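Ticket 2284
Subject: Desktop turns on, fans run, no picture on the monitor
Opened by: Rawan Fakhoury, Flarnusbridge office
Assigned to: Stepan Semeniuk
Status: Waiting for part
Opened: 5/3/22

Rawan Fakhoury wrote:
Hello, the desktop in the front room does not show anything on the screen since this morning. The power light is on and I hear the fans. I tried a second monitor and another cable and it is the same. Before this it restarted by itself a few times when I had the big inventory file open. I have files on the local disk that I need, so please do not erase anything.

Stepan Semeniuk wrote:
Thank you for the clear description. Please unplug the computer from the wall and leave it like that. I will pick it up after lunch. The disk will not be touched without your permission.

Stepan Semeniuk wrote:
Computer is on my bench now. What I did so far:
Started it with one memory module only, then with the other one. No change.
Cleared the settings with the jumper and left it four minutes without the battery. No change.
Took out the graphics card and used the video output of the board. No picture, so I put the card back.
Connected our Brekix test supply. The fans run, no picture, no beep.
The original power supply gives correct voltages on the tester, so I do not suspect it.
Next step is the processor and the socket.

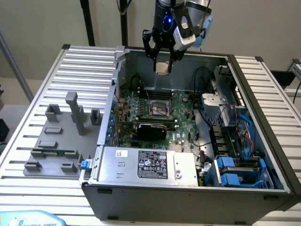 Socket open, power supply still in the case.

Bohdana Yurchenko wrote:
Stepan, did you look at the pins with the magnifier? We had ticket 566 with the same symptoms and one pin was bent toward its neighbor. It was very hard to see without light from the side.

Stepan Semeniuk wrote:
I looked, first from above and then with the lamp from the side as you say. Two pins in the corner near the lever are lower than the others. Also the old paste was hard like chalk and it covered only part of the processor, which can explain the restarts with the big file. I cleaned it with alcohol.
I raised the pins a little with a thin needle. After this I got a picture one time, for up to 100 seconds, and then it was black again. On the next starts, nothing. I do not want to bend these pins more - they can break.

Wilfredo Cabrera wrote:
Do we have another processor to try? I want to be sure before we order a board.

Stepan Semeniuk wrote:
Yes, I tried the one from the Davell spare, same model. Same result, no picture. And the processor of Rawan works in the spare without problem. So it is the board.

Wilfredo Cabrera wrote:
OK, approved. Please order from Lysenko and ask for the same revision, so the rear ports fit the case.

Stepan Semeniuk wrote:
Ordered. Rawan, your disk is healthy and I copied your user folder to the shared drive, please check that you can open it. Roksolana Ivanyshyn will bring you a laptop to use for now. I keep the ticket open until the board comes.

Rawan Fakhoury wrote:
I can open everything, thank you. The laptop is here but it asks for a password that I do not have.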